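La lettre Oreille & équilibre — n° 80

Accepter les cookies | Paramétrer | Continuer sans accepter

Bougies auriculaires, sprays, gouttes « détox » : ce que l'on nous vend pour le cérumen

Le rayon s'est encore allongé depuis octobre. Dans la pharmacie où je vais d'habitude, les produits destinés à nettoyer les oreilles occupent désormais une étagère complète, entre les pastilles pour la gorge et les lingettes pour lunettes. Des flacons à embout long, des flacons à embout court, une poire, un kit « famille ». Et, dans la boutique bio d'à côté, les inévitables bougies creuses que l'on plante dans le conduit et que l'on allume.

Je veux bien qu'on me convainque. J'ai donc lu les notices, les pages de vente et ce que les marques appellent leurs « études ». Je n'en suis pas sortie très impressionnée.

Rappelons d'abord une chose que les publicités passent vite. Le cérumen n'est pas une saleté. Il est fabriqué par les glandes de la partie externe du conduit auditif, il lubrifie la peau, retient les poussières et gêne les bactéries et les champignons. Chez la plupart des gens, il migre vers l'extérieur sans qu'on s'en occupe, aidé par les mouvements de la mâchoire. On peut donc passer une vie entière sans acheter le moindre flacon, et les fabricants le savent fort bien.

Prenons Tollard, dont le spray est présenté comme « cliniquement testé ». Testé comment ? La brochure mentionne 25 personnes, suivies pendant 3 jours, sans groupe de comparaison. On leur a demandé si elles se sentaient « plus propres ». Une majorité a répondu oui. J'aurais sans doute répondu oui aussi, après m'être rincé l'oreille trois jours de suite. Gindholm fait mieux en apparence, avec 1389 avis clients affichés sur sa page d'accueil. Mais un avis client n'a jamais permis de savoir si un bouchon avait disparu ou s'il avait été poussé plus loin, et personne n'est allé regarder au fond du conduit de ces acheteurs.
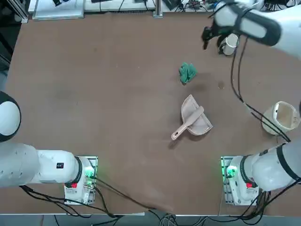

Petit matériel de nettoyage sur une table, entre deux bras robotisés blancs.

Quant aux bougies, la question devrait être réglée depuis longtemps. La flamme est censée créer une aspiration qui ferait remonter la cire. Les mesures n'ont pas mis en évidence cette aspiration, et le résidu brunâtre que l'on montre fièrement au client à la fin de la séance provient de la bougie elle-même. On en retrouve quand on la brûle en dehors de toute oreille. Les risques, eux, sont documentés : brûlures de la peau, cire coulée dans le conduit, tympan perforé. Duvetholm, qui en vend par boîtes, écrit que « chaque personne réagit différemment ». C'est une phrase pratique, elle couvre à peu près tout.

Le coton-tige, on en a déjà beaucoup parlé dans cette lettre et le courrier reçu montre que l'habitude a la vie dure. Il ramène un peu de cire visible et tasse le reste contre le tympan. Passer au modèle en bambou est une bonne idée pour les plages, l'oreille n'y gagne rien.

Reste le cas du vrai bouchon, qui existe. Sensation d'oreille pleine, audition qui baisse d'un côté, parfois un bourdonnement ou une petite toux d'irritation. Il est plus fréquent chez les personnes âgées et chez celles qui portent des appareils auditifs ou des protections intra-auriculaires. Quelques gouttes d'huile ou de sérum physiologique tiédi, pendant plusieurs jours, peuvent suffire à ramollir la cire. Les comparaisons publiées entre gouttes peinent d'ailleurs à désigner un gagnant, et l'eau salée s'y défend honorablement. Voilà qui n'arrange guère Afolabi, dont la formule « enzymatique » coûte plusieurs fois le prix d'une boîte de dosettes.

Si cela ne passe pas, le médecin regarde, puis retire le bouchon par lavage, à la curette ou par aspiration. L'examen a le mérite de vérifier qu'il s'agit bien d'un bouchon. Une baisse brutale de l'audition peut avoir une tout autre cause, et certaines ne supportent pas qu'on perde une semaine avec un spray.

Pas de gouttes ni de lavage à la maison dans les situations suivantes :
- tympan perforé, ou soupçon de perforation ;
- aérateurs (« yoyos ») en place ;
- opération de l'oreille, même ancienne, sans avis médical ;
- douleur, fièvre, écoulement ou vertiges.

Ces mises en garde figurent sur les notices, il faut le reconnaître. Chez Tollard, elles sont imprimées au verso, en gris clair — je les ai lues sous la lampe de la cuisine, avec mes lunettes.

J'ai écrit aux quatre marques pour demander leurs données complètes. Gindholm m'a envoyé un code de réduction. Les autres n'ont pas encore répondu, et je publierai leurs documents dans la lettre s'ils arrivent.

Partager (25) | Commentaires (3)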